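Detula Four-Slot Desk Organizer: Set-Up Guide
Section 2. Loading it with picture books

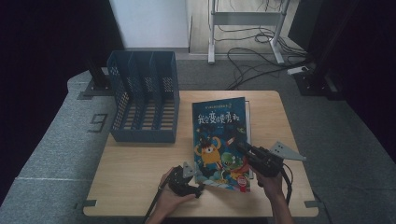

Fig. 2. Organizer at the back left of the table, first book lying flat beside it.

By now you should have the organizer built and standing on its feet end (if it wobbles, go back to section 1 and press the partitions in again — mine needed a second go before they clicked). This section covers filling it. I wrote it with children's books in mind, which is what I use mine for, but magazines and thin folders go in the same way.

What you need
The organizer, a clear tabletop with room to lay one book flat next to it, and your books. A dry cloth is handy too.

Placing the organizer

1. Put the organizer toward the back of the table, on the left if you're right-handed. Swap sides if you're a lefty! You want the open top facing up and the front half of the table free to work on.

2. Look down into the slots. There are slats at the bottom, and you should be able to see them in all four. Fish out any leftover bits of packing now, while it's easy.

3. Give it a gentle push from the side. If it slides too freely on a smooth table, stick on the pads from the small Tostia packet that came in the box.

Note: The square holes in the walls are for air and for looks, but they're also great for threading a label tie through. I tie one on the outside of each end wall and leave the inner partitions alone, where a knot would only catch on the covers.

Loading the books

4. Lay your first book flat beside the organizer, cover up. I always begin with a big picture book, because if that one fits nicely the little paperbacks will too. The one in Fig. 2 is 我会变得更勇敢 (something like "I Will Become Braver"), with the one-eyed monster in the hat on the front, and it's a favorite at our place.

5. Check the cover for anything sticky and wipe it down. Jam is the usual culprit here.

6. Square up the pages. Tap the bottom edge on the table a couple of times so nothing sticks out at the side, and tuck in any loose sheets or activity pages.

7. Hold the book by both sides, stand it upright, and lower it straight into the slot nearest the wall or the back corner. Spine toward you, so you can read it later (or so a small person can at least recognize the color).

8. Carry on, one slot at a time. Big hardcovers go in the outer slots and thin softcovers in the middle two. Once every slot has something in it, go around again and top them up.

Caution: Don't force a book in. The partitions are thin and they'll bow if you pack one side tight and leave the next slot empty. Stop at about 5 picture books per slot, fewer if they're board books.

Caution: Keep the organizer back from the table edge if kids will be pulling books out themselves. They pull toward their own chest, hard, and the whole thing comes along for the ride.

If something isn't right

Book leans over and the cover curls: the slot is too empty. Add another book or move this one in with its neighbors.

Book stands too tall and tips the organizer: turn it so the spine faces down, or keep it flat on a shelf. I've got a couple of giant atlases that have never fit in anything.

Corners snag on the holes: lower the book more slowly and keep it away from the side wall. Fabrice Deschamps, who tested the early version of this guide for me, slips a sheet of card down that side first, and I've since stolen the idea.

Taking the organizer somewhere else

9. Empty it before you move it. I know, I know. But full of hardcovers it's heavier than you'd guess, and the partitions aren't made for lifting.

10. Carry it with one hand under each end, set it down, check the slats again, and reload from step 7.

For cleaning and for joining two organizers side by side, go to section 3.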